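Gellstead Tool Roll, Black with Orange Binding

Tool Storage > Rolls and Pouches > Gellstead Tool Roll

I have carried small tools in coffee cans, pencil cases and one very tired sock, so I'll admit to being a little in love with this roll. It's a simple piece of kit: black fabric, a row of narrow stitched pockets, a wide orange elastic band across the front of them, and bright orange binding around the outside. You lay it down, flip it open and your small drivers and picks are sitting side by side with the handles where you can grab them.

The orange is my favorite part. A plain black roll vanishes the minute you set it under a bench or in the bottom of a dark bag (ask me how I lost the last one), and this one shows up right away, even when only a corner of it is sticking out.

Ebuka Obi runs our repair counter and he's had his since June. He keeps it mostly for clocks and small radios, and he leaves it partly open while he works so only the pockets he wants are showing. It takes up very little bench that way! Ngozi Nnaji uses hers for bikes and likes the band best of all, as she rides with the roll in her pannier over some awful cobbles.

What fits: slim screwdrivers, picks, small files, tweezers, hex keys, a narrow blade with a cover on it. What doesn't: fat-handled drivers, pliers with dipped grips, anything you'd call a wrench with a straight face. For those, have a look at the Odholm canvas roll, with deeper and wider pockets.

Open width: 41 cm
Weight, empty: 200 g
Color: black with orange binding and band
Tools: not included

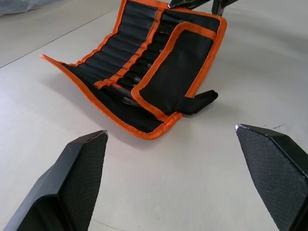
Loading it takes a bit of fiddling the first time. Start with the longest tools and work toward the short ones, and slide each one under the band before you push it down into its pocket. The elastic is snug when new and eases up after a week or two of use. Bare blades need a cap, please, or they will find the stitching sooner or later.

To clean it, empty the pockets, shake out the grit and wipe the fabric with a damp cloth. Let it dry open. No washing machine and no dryer, the elastic hates both.

In stock at the Prakach shop and by mail. Orders ship within 4 working days, and you have 30 days to send it back if your tools don't fit.

See also: Odholm canvas roll, Assunção leather tip caps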